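Section 2. Planning and Budgeting Before You Order

Read this section before you fill in the Lamex order form. Changes made after the form is accepted are charged as a new order.

2.1 Decide what the grippers will handle

1. List every item you expect to handle in the first year. Group the items by packaging, not by brand: small pillow packets, large chip bags, paper bags, rigid boxes.
2. Measure the narrowest and widest item in each group. Write both figures on the planning sheet.
3. Mark any group that makes up less than a tenth of your work. Leave these out of the first order.
4. Choose finger pads for the groups that remain. Soft pads suit thin wrappers. Hard pads suit boxes and trays.

Note: Pads are priced per pair. A hand-held unit and an arm-mounted unit use the same pads, so one stock of spares covers both.

2.2 Try the items by hand first

Before you budget for an arm, work through your item list with the hand-held units. A trial on an ordinary surface with ordinary packaging is enough. You do not need a fixture or a finished workcell.
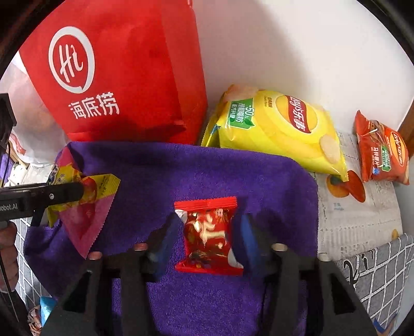
Figure 2-1. Small snack packet held by its left and right edges between blue finger pads, over a towel.

5. Pick up each item by its side edges and set it down again. Repeat until you are satisfied with the grip.
6. Repeat with other items close by. Crowded surfaces need more clearance for the gripper body than most buyers allow.
7. Note any item that slips, folds or tears. Enter it on the planning sheet as "review".

Caution: Keep fingers clear of the pads and linkage when closing the gripper. Route cables away from the hand that holds the handle.

2.3 Work out the budget

The Festitz starter set lists at $3,336 and includes 2 hand-held units. The Sivik arm adapter is a separate line at $2,384. Shipping and tax are not included in either price.

8. Enter the starter set on line A and the adapter, if needed, on line B.
9. Add spare pads on line C. Plan on 8 pairs for the first year — more if you handle items with sharp seams.
10. Enter operator time for the trial on line D. This is the line most often left blank.
11. Leave line E (arm and mounting) empty until the "review" items are settled.

Note: If your budget closes in May, send the form with line E blank. The adapter can be added later at the listed price.

2.4 Place the order

12. Check that the item sizes on the planning sheet fall within the opening range in Section 6.
13. Send the sheet and the order form together to the Lukoševičius sales desk. Forms received on a Saturday are entered the next working day.
14. Keep a copy of the sheet. You will need it for the setup steps in Section 3.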